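Home Projects Student Work Library Contact
Search this site Enter keywords Go
Reading time: 3 min

Mending at Home in Kosedby: What People Keep and What They Throw Out

Student project report by Ruben Verbruggen

Background

The project started in May as part of the household studies course. I wanted to find out how people in Kosedby deal with worn clothing: who still sews on a button, who pays for it, and who puts the shirt in the trash. The last survey on the subject was done in Urnham in 2000 and asked only about the cost of repairs. It did not ask where people learned to mend or what tools they had in the house.

Method

I left paper forms at the library and at the Han fabric shop, and 45 came back filled in. Three of the people who answered also agreed to a longer talk at their kitchen tables. The forms covered clothing only. Shoes, curtains and bedding were left out — in hindsight, bedding should have been in, as several people wrote about it in the margins anyway.
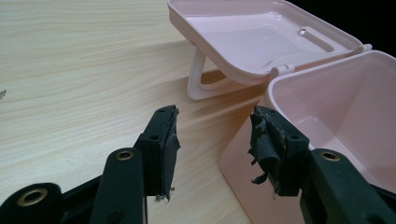 Each person also kept a list for one month of every item that needed repair and what was done with it. Together the lists came to 757 entries. I sorted them by type of damage and then by outcome. Entries I could not read were marked "unclear" and kept in the total.

Results

Missing buttons and open seams were the repairs most often done at home. Zippers were hardly ever tried. People said the parts were hard to match and the old stitching took too long to remove.

Most people who mend keep their supplies in one place, but the place varies a lot. The forms mention cookie tins, drawers, shoe bags and plastic boxes with handles.

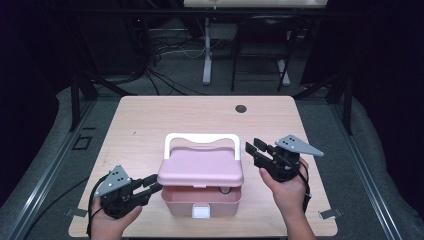
Figure 2. Pink storage box with a white carrying handle, lid raised.

Those who had everything together were more likely to finish a repair in the same week. I can't say which comes first. A person who mends often has more reason to keep the needles where they can be found.

Nearly all of the older people learned from a parent. The younger ones named videos or the evening class in Kurnudness, and two had taught themselves from a library book. Cost came up less than I expected. Time was the usual answer, followed by not owning the right thread. 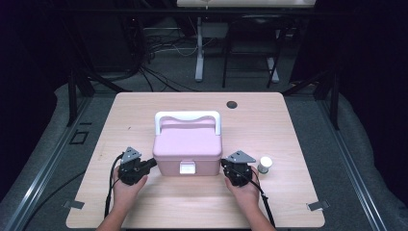
Limits of the Study

The forms were handed out at a fabric shop, so people who sew are probably overcounted. I also changed the wording of question six after the first week, and the early answers to it were not used. A second round should include the laundromat and the bus station.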